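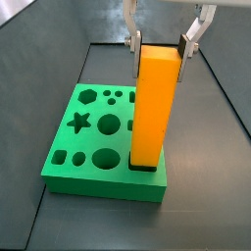
Stolla Bin Cell - bench insertion kit

Grey sloped-wall bin, two-finger gripper, fixed overhead mount. Sold as a kit by Fladalwood, fits the Durkmont bench frame without drilling. Foam shape block and prisms included for checking alignment after any service.

Setup
Bin goes on first, level it, then the arm. Don't tighten the frame bolts untill the bin is square. Run the Teoh controller in slow mode for the first 60 cycles. Check the finger bolts after that, they do settle a bit.

Finger pads
Rubber, inner faces. Replace every 700 hours or when they go shiny. Two bolts per finger - hex, hand tight then a quarter turn. No thread glue please, we get them back and can't undo them.

Insertion check
Square prism, square hole, straight down. If it rubs on one side the gripper is out of centre, re-zero before touching anything else. Foam is forgiving, so a light rub still counts as a fail. 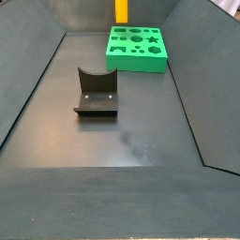 Cleaning
Bin floor wants a wipe at the end of each shift, damp cloth, no solvent. Grit gets in the seams where floor meets wall, use a soft brush. Foam block: vacuum only. Dont soak it.

Spares
Pad set, part 42, comes as a pair. Finger brackets sold singly, say left or right when you order. Foam blocks in green only at the moment - other colours back in July.

Lead time 2 weeks on spares, cells longer. Orders to Huia Pryor, service questions and re-zero help to Palesa Steyn.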